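Eveck recalls hand-held grippers over finger fault

Jekbridge, September 11, 2024. Eveck is recalling 48 hand-held gripper tools after a finger worked loose from its mounting plate during tabletop work at our Bomthorpe site. A mug was dropped and broken. No one was hurt. 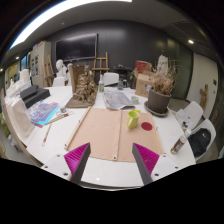
We traced the fault to mounting screws tightened below the set level. It affects tools sent out since February. Customers should stop using them and return both fingers with the plates attached. Repairs take 2 days and are free.

"We should have caught this before the tools left us," said Enda Duggan, head of safety. "Every screw is now checked twice."

Contact: Diarmuid Egan, Eveck press office | © Eveck 2024 | Back to top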